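Nellton Workshop List – archive
Re: Sorting the bench at Nellton
14 replies | 2 shares

On a wet afternoon in March, a list member wrote:

> Is it worth giving every hex key its own place, or do you just
> tip the lot in a bin? Mine are the T-handle sort and they
> never sit flat. Also, what do you do with resistors?

Oh, I'm so glad you asked, I've been itching to talk about this! I've been putting the bench in order bit by bit and it's a joy already. The T-handles go in a light blue bin with cut-out handles, nice and open, so you can grab a key without looking (well, almost). Before they go in I lay them out on the table and pick up one at a time – it's slow but I do like it, and you notice which ones have gone round at the tip.

Small stuff stays at the back: a black tray with lots of little compartments, clear bags for the resistors, and a dark blue tray for tape and anything without a home yet. There's a lemon in there at the moment.

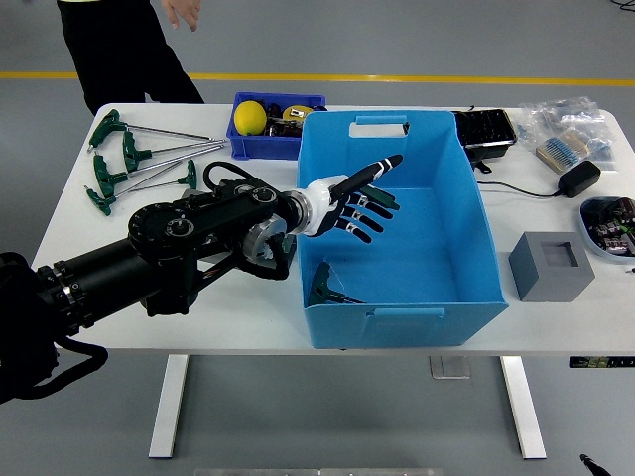 RESISTORS AND OTHER LITTLE THINGS

Leave them on their card strips! I once cut 50 of them loose and spent a whole evening reading colour bands. Now each value has its own bag, with the label facing out, and I can find one in under 30 seconds. The Soylu boxes people mentioned last month are lovely too, but the lids on mine are stiff.

If anyone near Trasach wants spare bags, shout – I've got heaps.

Comments (2)

sisska_bench: Bags for resistors, yes! Doing mine tonight.

tinpot: I still hang my T-handles on a rail. Might try a bin for the short ones.

This site uses cookies. Accept | Settings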